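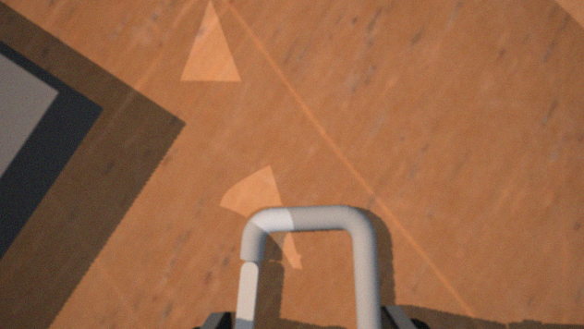

Dorkar: The Complete Series (Box Set)
Crime drama, seasons one and two
Created by Wiroj Yensuk

In stock, ready to ship

Product details

Dorkar is the slow and quiet crime series that many viewers found by accident, usually very late in the evening, and then could not stop. Our shop has received many letters asking when it will be possible to own it on disc. Now it is possible. The box contains both seasons, with every episode in the original broadcast length. The streaming version has shorter opening titles and in several episodes a different song at the end, so people who know only that version will notice some changes.

The story

Inspector Tam comes back to the river town of Ollodness to sell the house of her late father. She wants to stay for one weekend. On Monday morning a ferry arrives with no pilot on it, and the local police chief, who was once her teacher, asks her for a small favor. The favor takes the whole first season.

The second season starts in April of the next year. Tam has not sold the house. She rents the upper floor to a young reporter, and from this many problems come, some of them funny and some not. We will not tell more. If you have not seen the show, please do not read the episode titles on the back of the inner sleeve, because the title of the last one gives away who was on the ferry.

Why people like it

The main reason is Kanyarat Meesuk in the role of Tam. She does not speak much. In the scene at the bus station, near the end of season one, she has only one line and she says it with her back to us, and still you understand that the friendship with the chief is finished. Some viewers say that the second season is weaker, and I agree for the first part of it. The story with the insurance papers is too long. But after the dinner episode it becomes strong again, and the reporter, who was a little annoying, becomes the person you worry for the most.

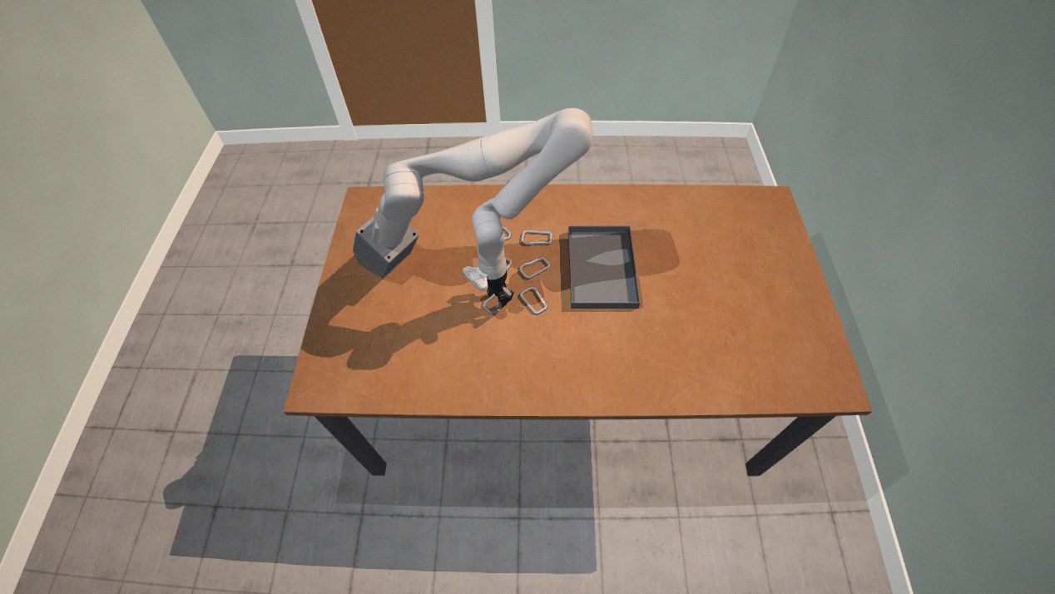 It is also a show with a good sense for ordinary life. People in Dorkar eat, pay bills, look for a parking place and forget to call their sister. The crime is serious, but there is always something else that also must be done before evening.

What is in the box

Season one, all episodes
Season two, all episodes
Audio comment by Wiroj Yensuk on the first and the last episode
Deleted scenes from season two, without color correction
A talk with Kanyarat Meesuk about how she prepared for the role
Printed booklet with a map of Ollodness and the family tree of the Tam family

Languages and subtitles

The sound is in the original language only. There is no dubbed version. Subtitles are in English and can be turned off. For this edition the translation was checked again, and the jokes of the ferry workers are now easier to follow. The audio comments have subtitles too. The deleted scenes do not, and we are sorry for this.

About this edition

The set is published by Hirnier in a limited run of 1,000 copies. Each box has its number printed inside the lid. It is not possible to ask for a certain number, we send them in the order in which they come to us. When the run is sold, Hirnier plans a simple edition in a plastic case, without the booklet and without the audio comments.

The outer box is made of strong card with a matte surface. It shows marks from fingers quite easily, so it is better to clean it with a dry cloth and not with a wet one.

Before you order

The discs work in players of all regions. If your player is very old, the menu of the first disc can take a moment to open; please wait and do not press the button many times. Orders are limited to 2 boxes for one customer. Unopened boxes can be sent back for a full refund. If a disc is damaged, write to us with your order number and we will replace the disc only, so please keep the box.

Customers who bought this also asked about

The Dorkar soundtrack: not available on disc at this time.
Season three: the creator has said in the audio comment that he has an idea for it, but nothing has been announced.
The booklet alone: it is not sold separately.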